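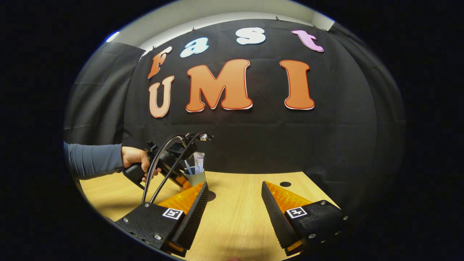 Toothbrush and toothpaste station, one gripper in each hand, cup at the back of the table.

Sep 5, 2026. Open day at Pladlow

Writing this up while the kettle boils, as I know I'll muddle the stations if I leave it until the morning. We had 25 people through in the end, mostly in little family groups, and what a friendly lot they were! The Tristard arm in the front room drew the first crowd (it always does), but people stayed far longest at our table, where they could pick up the grippers and have a go themselves.

I gave my usual talk, 3 minutes at most, then let them get on with it. Squeeze the handle, watch the soft orange pads, mind the cables. The children took to it faster than the grown-ups, who would keep twisting their shoulders when a small turn of the wrist does the job. I should say so at the start next time.

Toothbrushes are a lovely thing to practise on, being thin and stiff and familiar to everybody. Held upright between the pads, a brush also lets you talk about which way the bristles ought to point before it goes anywhere near the paste.

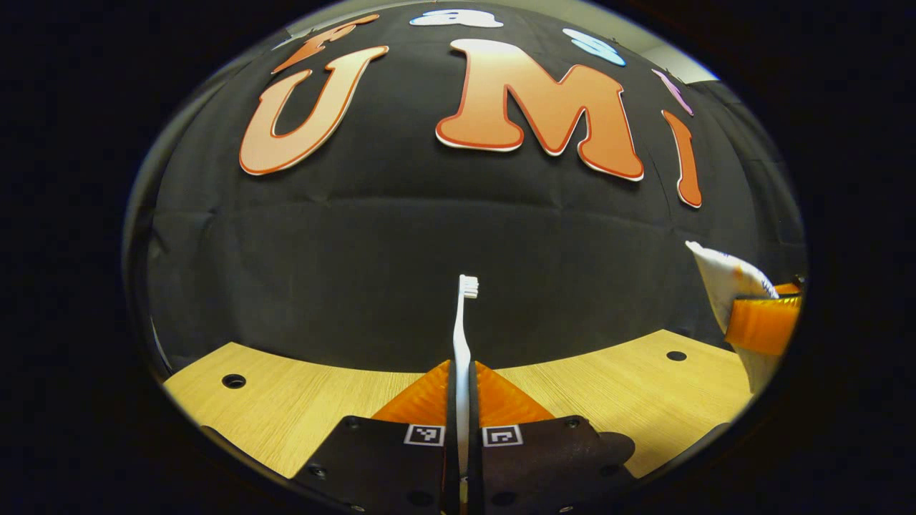
Karine Gauthier thought we should let visitors try the task with bare hands first, then with the grippers, so that they feel for themselves how much their fingertips were telling them. I like that very much and have put it down for the Evavier visit later in September.

To do: second copy of the handout, longer cable ties, ring Fukuda about spare pads.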